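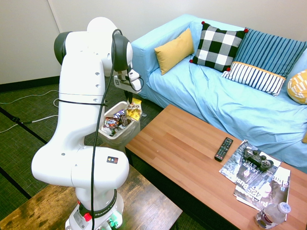 Cómo grabar demostraciones de recogida de residuos por teleoperación

Actualizado el 2023-09-29

Esta guía cubre la tarea de papelera del proyecto Hornumum: el operador guía el brazo a distancia para coger un envoltorio y sacarlo. Se supone que el brazo ya está calibrado y que el mando responde. Si no es así, empiece por la guía de puesta en marcha de Gurno.

Material

Brazo Franka con pinza de dos dedos, fijado a una mesa firme
Papelera pequeña con bolsa
Envoltorios y envases vacíos, limpios
Cámara fija
Equipo con el programa de grabación Alemneh

Preparar el espacio

Coloque la papelera en el suelo, al alcance del brazo. Antes de grabar nada, baje la pinza hasta el borde y compruebe que la muñeca no llega a su límite de giro. Si llega, acerque la papelera a la base.

Ajuste bien la bolsa. Los dedos se enganchan en el plástico suelto con mucha facilidad, y una demostración en la que se arrastra la bolsa no sirve.

El cable que baja por el brazo necesita holgura en la muñeca. Gire la última articulación a ambos lados, despacio, y mire si tira.

No hace falta recoger la habitación. Un sofá con cojines o una mesa con revistas y un mando de televisión pueden quedarse donde están, siempre que el brazo no los toque en su recorrido.

Grabar una demostración

1. Lleve el brazo a la posición inicial con la pinza abierta.
2. Pulse grabar y espere un segundo sin moverse.
3. Baje en vertical sobre el objeto elegido. Corrija la orientación antes de entrar en la papelera.
4. Cierre la pinza. Con envoltorios blandos, coja por una punta que sobresalga.
5. Suba recto hasta librar el borde y lleve el objeto a la zona de depósito.
6. Abra, vuelva al inicio y detenga la grabación.

Si el objeto se cae, puede volver a cogerlo dentro de la misma toma. Márquela como «recuperación» en Alemneh. Si hay un choque, pare y descártela.

Cuántas hacen falta

Con 82 tomas la política cogía bien los envoltorios y fallaba con las botellas. Con 150 mejoró en ambos casos. Remueva el contenido cada 11 tomas y desplace un poco la papelera.

Exportar

Revise las tomas a velocidad doble, borre las descartadas y exporte la sesión a la carpeta Hullotach. El nombre de la sesión no admite espacios ni tildes.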